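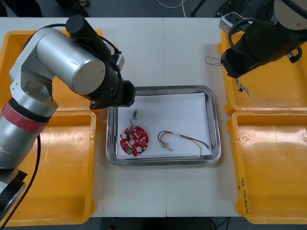 4. Setting up the sorting table

Use a table with a flat, light-colored top. Wipe it down and let it dry before you put anything on it.

1. Place two yellow bins on the left side of the table and two on the right.
2. Set the steel tray between them. Leave a gap of 5 cm between the tray and the nearest bin.
3. Line the tray with one sheet of white paper, 80 g or heavier. Press it flat so that the corners stay below the rim.
4. Label the bins. The Tikik label set has one for each: boards, cable, metal parts, rejects.
5. Put the first parts on the paper. Keep circuit boards component side up and do not let them overlap.

Note: The tray is reflective. If you get glare under ceiling lights, turn the lamp away before you move the tray.

Caution: Handle circuit boards by the edge. Check both sides for attached batteries and remove them before sorting.

Caution: Do not leave loose wire on the rim of a bin. Twist short lengths together and drop them into the cable bin.

Replacing the paper

Change the sheet when it is torn or marked, and at the end of every shift. Lift it by two opposite corners and tip any small parts into the reject bin. Replacement sheets are listed under Plullberg part 41.

For emptying the bins, see section 5.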